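Review: Flulier training kit with two arms and a belt

I teach automation at a small vocational school, and in August we received the Flulier kit from Nornier. I have now used it with two groups, so I think I can write something fair. English is not my first language, please excuse small mistakes.

The kit has two arms, a short conveyor, a blue bin and a set of foam blocks. The table you must provide yourself. We covered ours with brown paper and made a grid with blue tape, and this I can recommend to everybody. When a student says "the block must go one cell to the left", all people understand the same thing.

The assembly took us four afternoons. The manual says one. The base plates are good and stiff, but the cables are a weak point, because they come without any clips and you have to find a path for them yourself. My colleague Peter Urban had the Ernetti set before, and he says the cables were better there but the belt was worse. 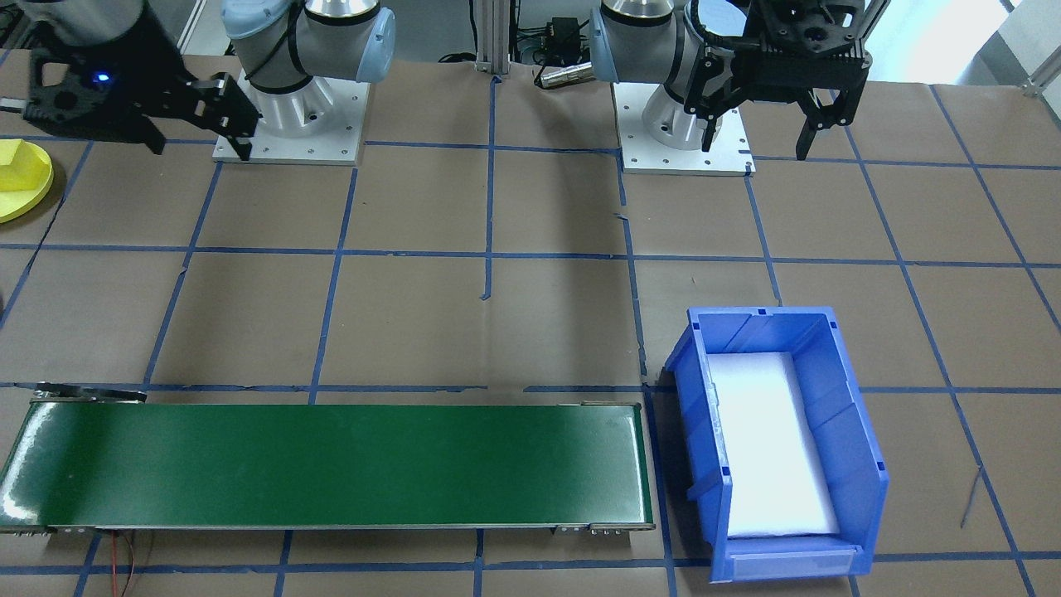
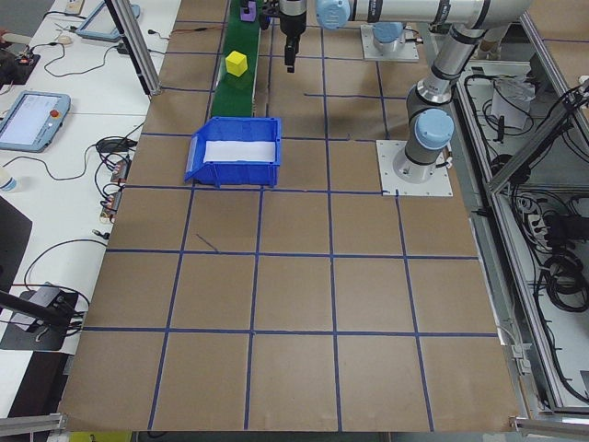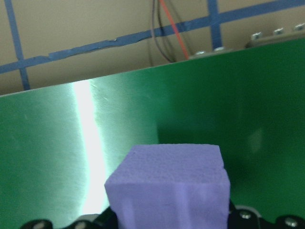
The standard exercise is sorting: pick the block from the belt, put it in the bin. With the default program we had 33 good picks from 60, which disappointed me. After we lowered the belt speed and taught the pick position again, only 19 blocks from the next 60 were missed, and later it became better still. Foam is a kind material for beginners. It forgives a wrong grip force, but the corners suffer, so order a second set of blocks together with the kit.

The belt surface is shiny. If you want to use a camera for finding the blocks, think about your lamps first. We lost a whole lesson to reflections before we moved one lamp to the other side of the room.

The software is simple and the students like it. I miss a proper way to make the two arms wait for each other - now it is done with timers, and this is not how I want to teach it. Support answered my question about this in around four days, politely, but without a solution.

For a school I would buy it again, at the price with the education discount. For a workshop that wants to do real work I would look at something stronger.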